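Notes on the Introduction of Handling Equipment at Wedbridge

Posted in: Work and Workplaces

The tableware room at Wedbridge has been part of my responsibilities for long enough that I remember it before any discussion of automation took place. 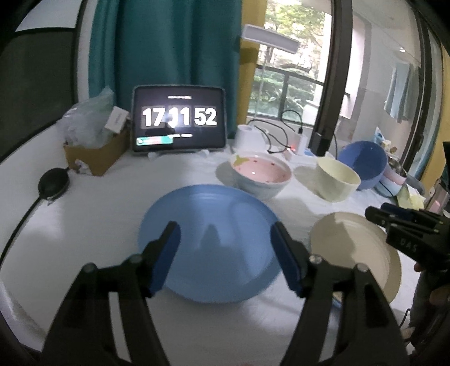 The proposal came from Fomen, the firm which owns the site, and it concerned the sorting and setting down of plates, bowls and saucers before they are packed for hire. Larix was asked to supply the arms. The grippers and the recorded handling that would teach the arms their task were to be arranged on our own premises, by our own staff, during paid hours.

I wish to set down what this has meant in practice, as the accounts I have read elsewhere are mostly written by those who sell such systems.

The first change was to the working day. Staff who had spent whole shifts lifting crockery by hand were asked to lift it with a gripper held in each hand, on a table covered with a cloth. A plate must be approached with the jaws open, closed upon at the rim, raised, tilted and put down again. A person does this without thought. With a tool it is slow, and for the first weeks it was tiring in the wrists and forearms. We therefore limited each session to 20 minutes, followed by a change of duty. This limit was requested by the staff and I regret that it was not in the original plan.

The second change was to the way skill is discussed. Experienced packers know that a shallow saucer and a deep bowl are picked up differently, and that a stack must be steadied before anything is taken from it. None of this had ever been written down. Once the recordings began, these habits became the subject of meetings, and people who had seldom been consulted found themselves correcting the written method. Several corrections were adopted. The instruction to take every plate flat from above, for example, was withdrawn after the packers explained that a plate is often easier to control when it is first brought up on its edge.

The target agreed with Larix was 3000 recorded handlings, of which 300 were to be reviewed by the staff themselves. The review has proved more useful than the total.

There remains the matter of employment. The room and the adjoining stores employ 85 people. Fomen has given a written undertaking that no post will be removed during the trial, and that anyone whose duties change will be offered training at the Wojcik building, where the repair and inspection work is done. I consider this undertaking to have been given in good faith. It does not, however, extend beyond the trial, and I have asked that it should. A reply has been promised by June.

Opinion in the room is divided. Some colleagues would be glad to see the heavier lifting pass to a machine. Others have pointed out that inspection is quieter and more solitary work, and that they value the company of the packing table. Both views have been recorded and sent to Fomen in full.

The Sunday shift has not yet taken part in the sessions. It will do so once a second table has been prepared, and I shall write again when its members have had the opportunity to comment on the method.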